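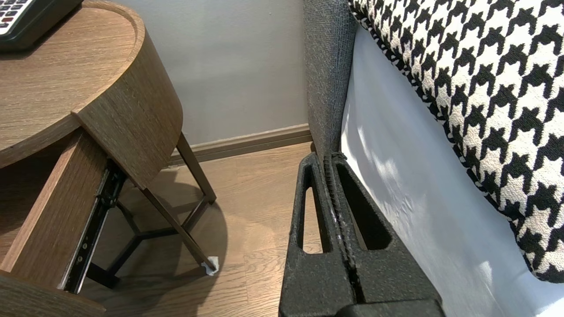
Bedside table with its drawer out, over at Kirkden.

I promised last time I'd say something about our house rules for drawers, so this month you get drawers (sorry, those of you who wanted batteries!). When we started the bedroom tasks at Kirkden in January, our rulebook had one line on furniture, and it said "take care". Lovely sentiment, not much use to an arm that has no idea what care is.

So the Beredside group sat down and wrote proper ones, and there are now seven. The one I bang on about most is the pull limit. If a drawer doesn't move under a gentle pull, the arm stops and asks. It doesn't try again harder, and it doesn't wiggle. The second is that fingers stay closed whenever the gripper is travelling between a bed and anything next to it, because open fingers love a loose sheet. The third is about gaps: before going near one, whoever is running the session measures it at the narrowest point and writes that down, and if there's any doubt we go round the long way.

Then there's the dull stuff, which I've grown rather fond of. Check the slides for play before you start. Look at all the feet, and if a table rocks, sort it out first. Leave phones and keypads where the person keeps them, and treat the patch of tabletop they sit on as out of bounds. Log every stop, even the silly ones.

We've put over 1,000 drawer pulls through Sengar, our logging tool, since the rules came in, and I'd like to get to 3,000 before we change any of the wording. The Hokarar people have asked for a copy to try on kitchen units, where I suspect the pull limit will need another look. If your site has its own version, please send it over, scribbles and all. I'm especially keen to see what you do about doors that swing back.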